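色ガラスの皿が戻ってくる町

グレステスモントの古道具市は、6月になると朝の8時には通りが埋まる。目当ての多くは食器だ。なかでも色ガラスの皿は、この数年で棚に残る時間が短くなった。

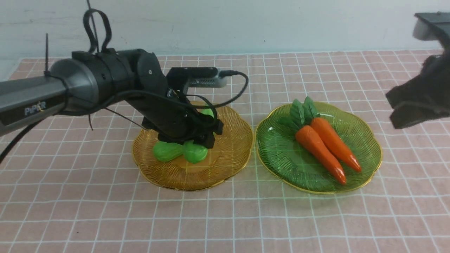
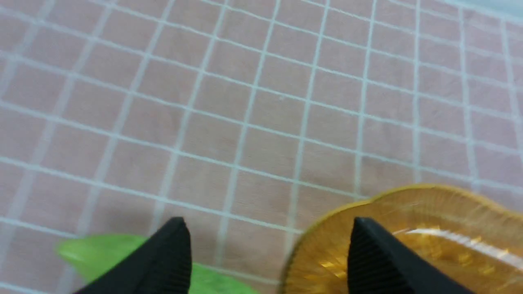
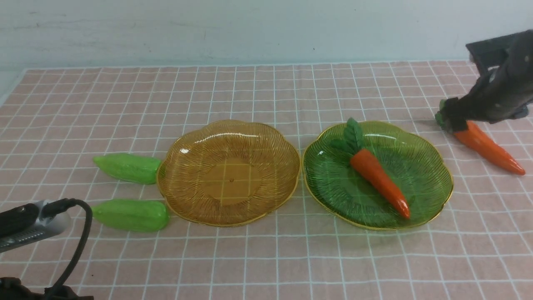 ピンクの地に白い格子。

市の端で店を開くカラドグ・クラドックさんは、もともと家具を扱っていた。食器に移ったのは腰を痛めてからだという。「椅子は一人で運べないが、皿なら箱で運べる」。店の在庫は現在1,134点。台帳は手書きで、仕入れた町の名前と欠けの有無だけが記されている。

仕入れ先はベッドトンとテューダレルの二つの町が中心だ。ベッドトンには以前、プロバートというガラス工場があり、105人が働いていた。閉鎖後も町の家々には製品が残り、引っ越しや相続のたびに少しずつ外へ出てくる。工場の刻印がない品も多く、クラドックさんは縁の厚みと底の磨き方で見分ける。それでも判断がつかないものは「不明」と書いて売る。

値段は一枚20ポンドを超えないように決めている。高くすると飾られるだけになるから、というのが理由だ。買った人には、急に熱湯をかけないこと、重ねるときは布を一枚挟むことを伝える。食洗機は勧めていない。

取材した日は昼前に雨が降り出し、客は向かいの軒下に移った。クラドックさんは皿を一枚ずつ新聞紙で包み、箱に戻していった。次の仕入れはテューダレルで、農家の納屋を片づけるのだという。

(2023年6月22日)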